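Why a Cutting Board Cups, and What the Finish Can Do About It

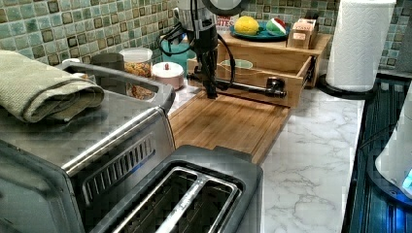

DONDTON, September 17, 2022

A board that rocks on the counter has usually taken up water on one face faster than on the other. Wood cells swell across the grain and hardly at all along it, so a flat board wetted on its upper face grows wider there, and the edges bend down. Dry the same face too quickly and the edges lift instead.

Elibariki Kimaro has been measuring this for the Ullham workshop, a small maker of boards and serving trays. His test is simple. Each blank is planed flat, finished, weighed, and left with a wet cloth on its upper face for 50 minutes. A steel straightedge and a set of feeler gauges give the gap at the center.

Unfinished maple moved the most. Mineral oil reduced the movement on the first day, but most of the benefit was gone after repeated washing with detergent. Blanks treated with a blend of oil and beeswax did better. The wax slows liquid water at the surface, though vapor still gets through it, and no kitchen finish stops vapor completely.

Bamboo behaves differently. It is a grass, sold as strips glued edge to edge or in crossed layers, and the glue lines limit how far any one strip can pull its neighbors. Crossed layers stay flattest. The glue is also the weak point: soaking opens the seams at the ends long before the faces show damage.

Mitsuko Kudo, who repairs boards at Kaneko, sees the results at her bench. Most of the cupped boards she receives were oiled on the top only. She sands both faces to the same grit, warms the oil to 60 degrees Celsius, and coats both faces and all edges in one session. End grain gets a second coat. The board then stands on edge overnight with air on both sides.

For a board already cupped by 2 millimeters or less, she recommends laying it hollow side down on a damp towel and checking it every hour. Beyond that, planing is quicker. Heat from an oven is a poor choice, as it dries the surface ahead of the core and can start checks at the ends.

Daily care is short. Wash both faces, wipe, and stand the board up.

1,490 shares
3 comments

gluepot_ray
Did he test walnut? Mine cups in winter and goes flat again by April.

Dena M.
The damp towel worked on my old maple one, took most of a day. The crack at the end is still there.

tallow
I use the Clanov wax and it goes on too thick unless the board is warm. Would like to see numbers for end grain boards next time.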